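Candeck lab puts two grippers through a month of table cleaning

Last updated: Friday, 4:40 p.m.

WISTVILLE — A small automation lab on the east side of town has finished the first part of a side-by-side test of robot grippers, and the early numbers favor the cheaper of the two.

Candeck, which builds cleanup equipment for bakeries and cafeteria kitchens, ran both grippers through 3,254 attempts at clearing a table during June. Each attempt asked a pair of robot arms to gather scattered items, put them in a dustpan and empty the dustpan into a bag. An attempt counted as a success only if the table was clear when the time limit ran out and nothing had been dropped on the floor.

By that measure, 2,562 of the attempts passed. The lab said most of the rest were timeouts.

The two grippers are a two-finger model the company has used since it opened, and a three-finger model supplied by Seok, a parts maker that hopes to sell it to food equipment companies. The three-finger gripper costs more than twice as much. It was expected to do better on soft and oddly shaped things, and on those it did, by a small margin. It lost ground on tools.

"Handles are where it went wrong," said Zodwa Ndlovu, who runs testing at Candeck. "It closes from three sides, and a dustpan rim is a thin flat edge. Two fingers pinch it and you're done. Three fingers have to decide what to do with the extra one."

Ndlovu said the lab had planned to use a dustpan with a thicker handle but dropped the idea after a week. Customers already own dustpans, she said, and won't buy special ones.

The company would not release separate totals for each gripper until Seok has had a chance to review them. Waraporn Phuthong, an applications engineer with Seok, said she had seen the raw logs and did not dispute the general picture.

"We asked for a hard test and we got one," Phuthong said. "I would have liked more time on the wrist settings. The grip force we shipped with was meant for packing fruit."

Both companies agreed before the test that neither would change settings once the count had started. Phuthong said Seok plans to send new finger pads and a lower default force, and will ask for a second round.

The lab also used the month to compare two camera positions. For the first half, the arms were guided by a camera fixed over the table along with one on each wrist. For the second half, the overhead camera was moved to head height at the front edge of the table, with the wrist cameras left alone. Ndlovu said the lower position gave the controller a better look at how tall things were but a worse look at anything behind an arm. Timeouts went up slightly after the move, mostly when one arm blocked the view of what the other was reaching for.

She said the lab will probably go back to the overhead mount for the next round, though not everyone there agrees. Iddrisu Ayaaba, who wrote most of the controller software, wants to keep the lower camera.

"A cafeteria isn't going to let you bolt something to the ceiling," Ayaaba said. "If we only test with the easy view, we find out about the hard one at the customer's place, and that's the expensive way."

Ayaaba's software was the same for both grippers, apart from a table of finger positions. It plans for the two arms together, so that one can hold the pan steady while the other moves things toward it. An older version ran each arm separately, and the lab gave it up in the spring after repeated collisions over the middle of the table.

The items were picked to be awkward in different ways. Bread rolls tip over and roll off. Sponges are light and tend to stick to whatever they are pressed against. A rolling pin is long and has to be lifted out of the way without sweeping everything else along with it.

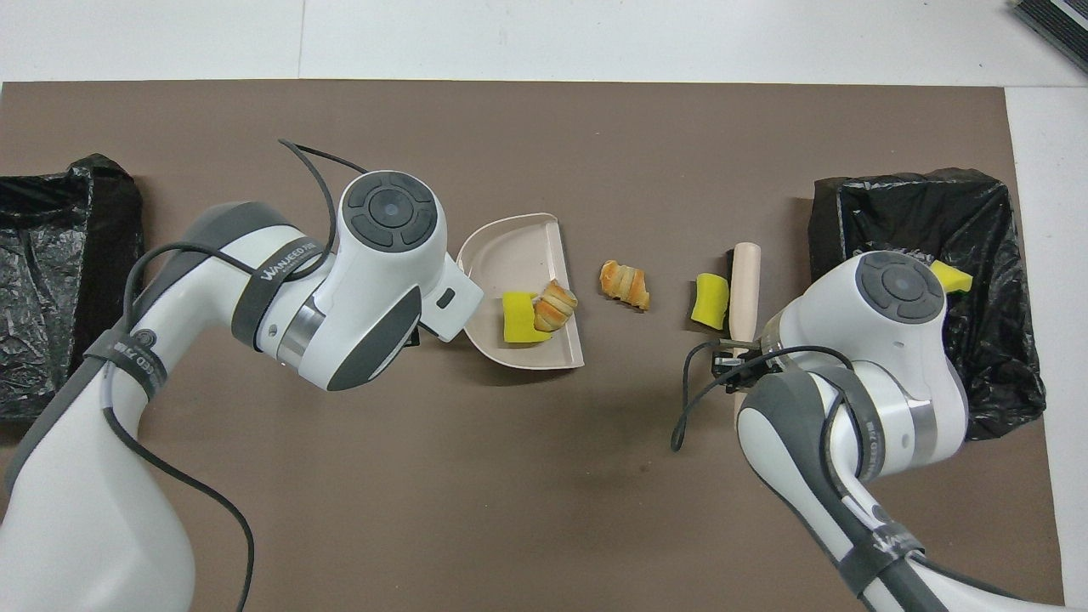

The rolling pin turned out to be the slowest item for either gripper. Ndlovu said the arm often picked it up near one end, which is allowed under the rules but makes the pin swing when the arm turns. The controller then waits for it to settle before going on. Ayaaba has a fix in mind that would shift the grip toward the middle, but it was held back under the agreement on settings.

Cables caused more trouble than anyone had planned for. The lab lost most of one afternoon after a cable caught under the edge of the work mat, and attempts from that session were thrown out and run again. Straps have since been moved, and Ndlovu said cable checks are now part of the startup list each morning.

Not all of the attempts were run in the same way. In 1,226 of them, a person set out the items by hand in whatever arrangement they liked. The others followed printed layouts, so that both grippers faced the same starting positions. Jaruwan Yimyam, a technician who handled many of the hand-set runs, said the free arrangements were harder on the robots.

"The layouts are fair, but they're tidy," Yimyam said. "When I do it I put a roll up against something. That's what a real table looks like after lunch."

Candeck has 30 days to give Seok its full results under their agreement. A second test, with new pads and the same set of items, would start after that if both sides sign off. Phuthong said Seok would also like to add wet sponges, which were left out of the first round to protect the wrist electronics.

A bakery chain, Skastwood, has offered its Wistville kitchen for a trial outside the lab. Yaowalak Paisan, who manages the kitchen, said she would take whichever gripper is ready first as long as it can be wiped down between shifts.

"I don't have a favorite," Paisan said. "I have a table that needs clearing at two in the afternoon, when everybody is up front."

No date has been set for the kitchen trial. Ndlovu said it would most likely begin with the two-finger gripper — the spare parts are already on the shelf — and that a member of the lab staff would be on hand for every shift.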